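Über uns – Beschaffungsberatung für Robotik und Automation
Honoteck begleitet Betriebe von der ersten Bedarfsfrage bis zur Abnahme
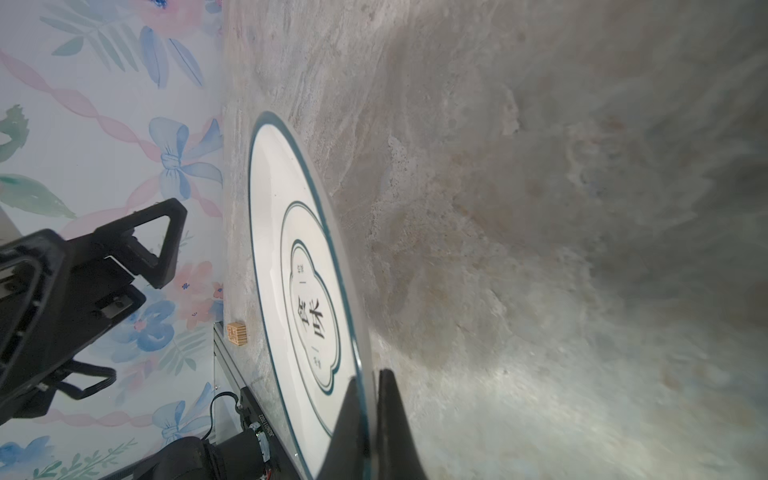

Greifer an einem Porzellan- oder Keramikteller: Handhabung von Geschirr am Rand

Honoteck berät Hotels, Großküchen, Wäschereien und kleinere Fertigungsbetriebe bei der Planung und Beschaffung von Robotertechnik. Wir verkaufen keine Geräte und erhalten von Herstellern keine Provisionen. Unser Honorar wird vor Beginn der Arbeiten schriftlich vereinbart.

Unser Auftrag
Die meisten Anfragen erreichen uns in der Phase der Haushaltsplanung. Ein Angebot liegt vor, die Gesamtkosten sind jedoch offen. Wir erfassen neben dem Kaufpreis auch Greiferwechsel, Ersatzfinger, Tischgestelle, Verkabelung, Einweisung des Personals und Wartung. Für jede Position wird festgehalten, ob sie einmalig oder jährlich anfällt und aus welchem Budget sie zu tragen ist.

Vorgehen
Ein Projekt gliedert sich in 3 Abschnitte: Bedarfsaufnahme im Betrieb, Erprobung mit den Gegenständen des Auftraggebers, Ausschreibung mit Abnahme. Für die Erprobung bitten wir um Originalteile aus dem laufenden Betrieb, bei Geschirr um 50 Stück einschließlich bestoßener Exemplare. Das Ergebnis geht als Anlage in das Leistungsverzeichnis ein und ist für den Anbieter verbindlich.

Die Grundprüfung eines vorliegenden Angebots berechnen wir pauschal mit 3555 Euro netto. Sie umfasst eine Kostenaufstellung über 7 Jahre sowie ein Gespräch mit der Geschäftsleitung. Reisekosten werden gesondert ausgewiesen.

Leitung und Partner
Die fachliche Leitung liegt bei Szymon Jasińska. Die Kanzlei Brzozowska prüft Kauf-, Miet- und Wartungsverträge, das Ingenieurbüro Brakent übernimmt die Sicherheitsbewertung der Arbeitsplätze. Für die Kostenmodelle verwenden wir die Planungssoftware Trukadell – Auftraggeber erhalten die vollständigen Dateien zur eigenen Fortschreibung.

Termine
Anfragen für das folgende Haushaltsjahr sollten uns bis Ende Januar vorliegen. Bitte fügen Sie vorhandene Angebote, einen Grundriss des vorgesehenen Aufstellorts und die üblichen Betriebszeiten bei. Unser Sekretariat bestätigt den Eingang schriftlich und nennt Ihnen die zuständige Ansprechperson.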